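From: Noel Tagle
To: Plastow furnishings list
Subject: Re: pillows for the gray seating

Everaldo Pacheco wrote:
> We have 42 of the ruffled pillows left from the Moya order and I need
> to know if they suit the gray chairs before I put in for more. Also,
> do the ruffles hold up? Somebody on the list said they go flat after
> the first wash.

Everaldo,

I think they suit the chairs fine. The gray has a heathered weave and a plain cream or white goes well with it. I would not order a pattern. My notes are below, in the order you asked.

1. The ruffle. The top edge is frilled and a bit fuzzy, and the fibers stand up against a textured gray seat. I like it, but it will pick up lint. The lower part of the pillow is smoother. I can't answer the washing question – I haven't put one through yet.

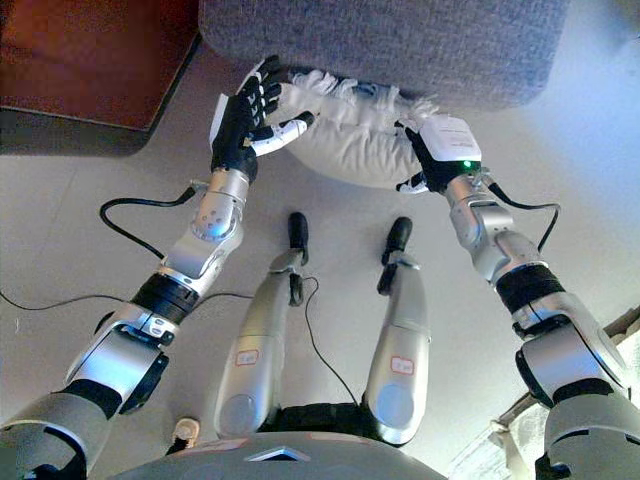

2. Size and placement. The tub chair has low arms and a thick seat cushion, so a plump pillow takes up a good part of the sitting room. One per chair is enough. I would stand it upright against the backrest with the ruffle on top. Please don't leave them on the floor at closing, the pale fabric shows everything.

The corner by the copper-brown panels is where the color looks best to me. If we only have enough for part of the floor, start there.
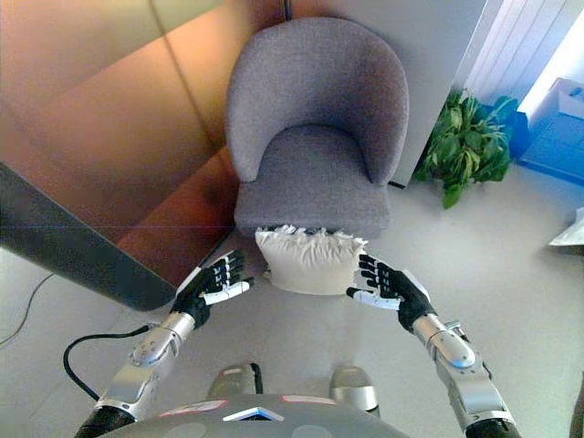 Gray tub chair in the corner, with a cream ruffled pillow in front of the seat.

As for quantity, Gorkumeck sells the same shape in packs of 5. I would hold off until the 42 are out on chairs – we can look at it again in January.

Noel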